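Datasets > Food and Kitchen > Lundo Recipe Cards

August
Posted by Gwawr Hughes

# Lundo Recipe Cards

Lundo is a collection of handwritten and typed recipe cards, transcribed as plain text. It holds 2123 cards from 57 household boxes. The cards were lent by families in and near Gesum, typed up, checked once against the original, and returned.

## What is in it

- `cards.csv` has one row per card.
- `boxes.csv` has one row per box, with the decade the owner believes it was started.
- `units.csv` lists every unit of measure found on a card and what we took it to mean.
- `text/` has the full transcription of each card, named by card ID.

The columns in `cards.csv` are `card_id`, `box_id`, `title`, `course`, `hand`, `language`, `has_yield` and `notes`. The `hand` column is `typed`, `written` or `mixed`. A typed card with a single penciled word on it is `mixed`. Card IDs start at 3000 so they don't get confused with the box numbers, which caused trouble in the first release.

## How the cards were transcribed

Spelling was left alone. "Cinamon" stays "cinamon" in the text files, and the `title` column has the corrected form. Line breaks follow the card. Crossed-out words are kept between tildes if they can be read and replaced with `~?~` if they can't.

Stains and torn corners are marked `[lost]`. We didn't guess at missing amounts, even where the same recipe turned up complete in another box. Idris Gwilliam linked those cards to each other in the `notes` column, so you can look up the fuller version yourself.

Where a card says only "bake as usual," that's what the transcription says.

## Units

Expect a mess. Teacups, dessert spoons, knobs and "the blue bowl" all appear. `units.csv` gives a metric value for the first two and leaves the others blank. The cup used in the Charbonneau boxes is smaller than a standard cup. Sheyla Puma measured the family's own cup, and rows from those boxes point to her figure.

Oven settings are copied as written. "Moderate" hasn't been turned into a temperature.

## Known problems

- Puddings and cakes are overrepresented. People seem to have cooked their weekday dinners from memory.
- The `course` column was filled in by 3 people who didn't agree on what counts as a side dish.
- Pickles and preserves are under `other`. They should have their own value.
- Some cards were copied from magazines. The ones we could identify have been taken out, but there are probably more.
- Box 41 was scanned out of order, so the two-sided cards in it may have their backs attached to the wrong fronts.
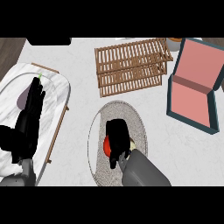 ## Changes in this release

Rhun Bevan rechecked all fractions. In the earlier files, a handwritten 1/2 was often entered as 1/4, mostly in the baking cards. If you worked out quantities from the old version, please run them again.

The `language` column is new. Cards that switch partway through are marked with both languages, in the order they appear.

Duplicate cards within one box are now kept. Families often rewrote a card when the first wore out, and the two copies don't always match.

## Use

You may copy, change and share the files, including for paid work. Please credit "Lundo Recipe Cards" and give the release name, Risusis. Family names have been removed from titles where the family asked for that, so please don't try to put them back.

Corrections go to Faraji Kirui, with the card ID in the subject line. He goes through them on Thursday afternoons.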